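Workshop notebook, April
By the hydraulics bench

Dundeo gear pump, second teardown. Unit came back from the Zarnell loader with the complaint of slow lift when the oil is up to temperature. Cold flow was within spec on the stand. Hot flow dropped off above 145 bar and by 225 bar it was too low to bother logging properly.

Drained and split the housing. Drive shaft splines fine, no fretting. Shaft seal lip hard but still sealing. Both bushing blocks show scoring on the gear side, worse on the cover end. Scoring runs from the suction port toward the center bore, so I read it as dirt coming in with the oil and not as a pressure plate problem. Backup rings on the cover end were extruded into the gap. Replaced all of them from the Minda kit. The kit has two spare O-rings of a slightly larger section. Do not use those on the cover, they lift the block.

Housing wear track on the suction side is even and shallow. Left it alone. Gear faces dressed on the plate with fine paper, checked for burrs at the tooth edges, washed twice. 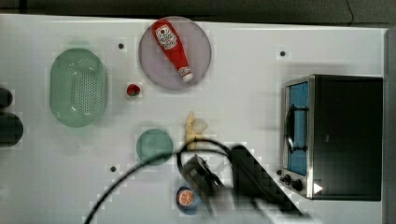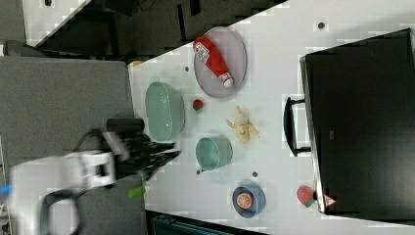
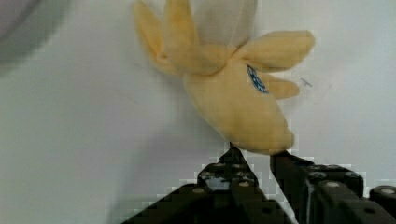

Reassembly. Blocks go in with the relief grooves facing the pressure port. Got this wrong last time on the Nguyen-Tran unit and the pump locked up at first pressure, so the port side is now marked on the housing in paint pen before anything comes apart. Cover bolts torqued in a cross pattern in two passes, final pass 50 Nm. Shaft turns by hand with even drag through a full turn.

Run-in at low speed with no load, then stepped up. Held at 101 bar until the tank temperature stopped climbing, then to 225 bar. Hot flow now holds. Slight whine at the top step, gone after bleeding the suction line again. Case stayed dry at the cover joint and the shaft.

Still open:
- Oil sample from the loader tank. If it is as dirty as the blocks suggest, the pump should not go back until the tank is flushed and the return filter is changed.
- Check the relief valve on the stand against the other gauge. The needle sticks on the way down.
- Reorder the Minda kit, last one used.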